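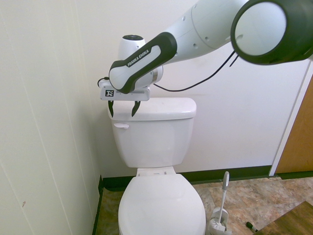
3.2. Consommation d'eau et équipement sanitaire des logements

L'enquête a porté sur 114 logements collectifs du quartier de Rosholm, tous construits avant 2000 et raccordés au même réseau de distribution. Les relevés ont été effectués au compteur individuel, en janvier puis en été, afin de tenir compte des variations saisonnières déjà signalées par Klinhom et Slanina. Les logements inoccupés pendant l'une des deux périodes ont été écartés ; il en reste 85 pour l'analyse.

Le poste sanitaire a été isolé du reste de la consommation domestique par différence entre le volume total et les volumes déclarés pour la cuisine, la douche et le lavage du linge. Cette méthode surestime légèrement la part des toilettes lorsque les occupants oublient de déclarer les petits usages.
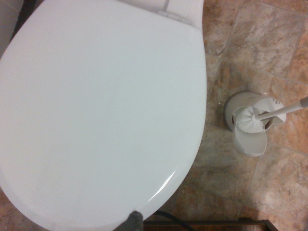 Figure 2. Abattant de cuvette, position fermée. Crédit photo : F. Kaewkla.

L'ancienneté du mécanisme de chasse explique une part plus grande des écarts que la taille du ménage. Dans les immeubles Unorwood, où les réservoirs n'ont pas été remplacés, les volumes relevés la nuit ne descendent presque jamais à zéro, signe probable de fuites lentes au joint de clapet.

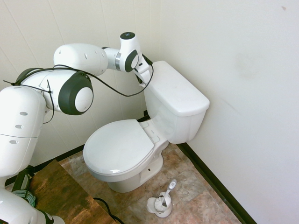

Les occupants interrogés connaissaient rarement l'existence de ces fuites. Plusieurs attribuaient la hausse de leur facture au tarif, pourtant inchangé sur la période. Nuchit et Sukprasert rapportent des réponses comparables à Wiriya, dans un parc plus récent.

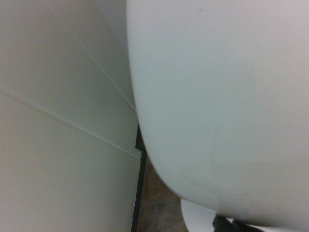
Le type de bail intervient aussi. Les locataires de courte durée signalent moins les défauts que les propriétaires occupants, et les réparations sont plus tardives. L'effet demeure après contrôle de l'étage et de la pression, mais il s'atténue lorsque la charge d'eau est répartie aux tantièmes (voir section 3.3).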